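Section 4. Setting up a team match on the Randale server

This section is for players who want to host their own match. If you only want to join one, please read Section 3 first. You need a registered account and host rank or higher. To check your rank, type /rank in the main lobby.

4.1 Creating the room

1. Log in to Randale and wait until the lobby has finished loading. With many players online this can take up to 45 seconds.
2. Open the compass in your first inventory slot and choose Host a Match.
3. Give the room a name. The name can have letters and numbers, but no colour codes.
4. Choose the map. For a first match we recommend Colturholm, which has short walking distances and a clear centre. Trurkia is much bigger and it feels empty with small teams.
5. Press Create. You will be moved to the waiting room of your match.

Note: The room is closed automatically if no other player joins in 400 seconds. Your settings are saved, so you can open it again from the Recent tab.

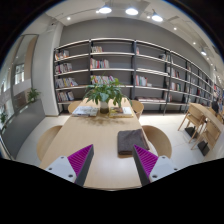 4.2 Inviting players and making teams

1. Type /invite and the player name. For several players, put a space between the names.
2. When everybody has come in, open the Teams book. Each player is grey until you give them a colour.
3. Click on a name to change its colour. Click with shift to make this player a captain.
4. Every team must have one captain. The Start button stays locked until this is done.

Captains can swap players between themselves before the start, if both of them agree in chat. The host can always cancel a swap with /swap undo.

Caution: Do not use /team reset after you have chosen kits. It removes the kits also, and there is no way to get them back -- you must choose all of them again. Junaid Soomro is working on a warning message for this.

4.3 Match rules

The rules page opens with the default values. Most hosts change only these:

Respawn delay. Default is five seconds. A longer delay makes the defending side stronger.
Supply chests. On or off. In Colturholm the chests are behind each base, in Trurkia they are on the bridges.
Friendly fire. Off by default. Please tell your players in the chat if you turn it on.
Player limit. The biggest value is 55, spectators included.

To keep your rules for the next time, press Save as Preset and write a short name. Presets belong to your account and other hosts cannot see them, but you can share one with /preset share and the player name.

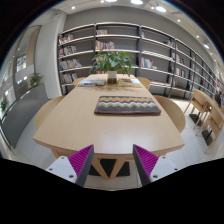

4.4 Starting and stopping

1. Press Start. A countdown appears for all players.
2. If somebody loses connection during the countdown, type /hold. The countdown stops and the player can come back to the same team.
3. Type /resume to continue.
4. To end a match early, type /endmatch two times. The second time is the confirmation.

Caution: A match which is ended early gives no points to any team, also not to the team that was leading.

4.5 If something does not work

Error 207 means that your map is being updated. Choose another map or try again later.
If the Teams book is missing, leave the room and join again.
For other problems, write to Nerys Gough or Tanveer Gilani in the help channel. Please include your room name and the map.

Last changed: Wednesday, November 5, 2025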